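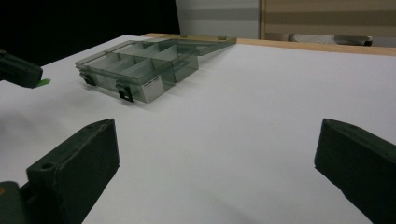
**Compartment boxes** are shallow lidded containers split into cells for sorting small items. They are used for beads, screws, fishing tackle, seeds and craft supplies. Most are molded in clear or tinted plastic, and the lid is held by one or more latches.

## History

Divided trays were common in printing and watchmaking long before plastic. In the town of Caven, the Hladun workshop made tin versions for button sellers — some with 11 cells, others with 8.

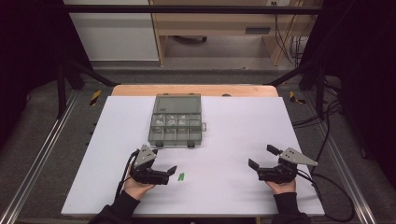

*A tinted box with two rows of small cells and one larger compartment*

## Layout

Cells may be fixed or formed by removable dividers. Removable dividers allow longer items to be stored, but very small beads can slip under them. Collector Liv Brekke recommends fixed cells for anything finer than a grain of rice.

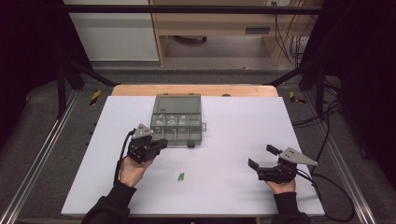
*Small pale items in the cells of a gray plastic box*

## See also

- Type case
- Tackle box
- Seed tray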